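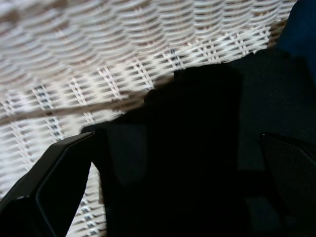 Por que a massa do pão cresce mais depressa num dia do que no outro?

Quase sempre por causa da temperatura: no calor o fermento trabalha mais rápido e solta mais gás, no frio ele fica preguiçoso.

Foi com essa dúvida que comecei o projeto, porque lá em casa o pão de sexta sempre saía mais alto e a minha avó jurava que era da farinha. Eu queria mesmo saber! O meu colega de grupo foi o Hrvoje Ionescu, e o professor Torben Eichhorn deixou a gente usar a cozinha da escola depois das aulas.

Fizemos a mesma massa sempre (farinha, água, sal, fermento seco) e dividimos em nove porções iguais, cada uma num copo alto com um elástico marcando a altura inicial. Um grupo ficou a 28 graus, outro na temperatura da cozinha e o último na geladeira. Depois foi só esperar e medir com a régua, coisa bem mais chata do que eu imaginava.

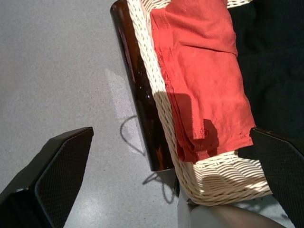
Pano dobrado dentro do cesto de vime.

Os copos a 28 graus dobraram de altura em cerca de 47 minutos, e aí eu já estava gritando pela cozinha. Os da geladeira quase não saíram do lugar a tarde toda. Os do meio ficaram no meio, só que dois cresceram tortos e deu trabalho decidir onde pôr a régua (medimos no centro, depois de muita discussão).

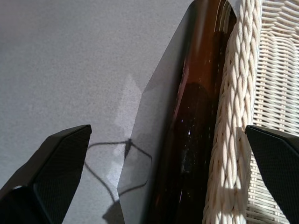
DIFICULDADES E PRÓXIMOS PASSOS

O termômetro da cozinha era velho e eu desconfio dele. Também abrimos a geladeira vezes demais, culpa minha, eu sou curiosa. Se fizer de novo, quero testar a farinha Gramura contra a do mercado, para responder de uma vez à minha avó, e deixar uma massa na geladeira a noite inteira. O Hrvoje quer incluir centeio e já se ofereceu para fazer os gráficos.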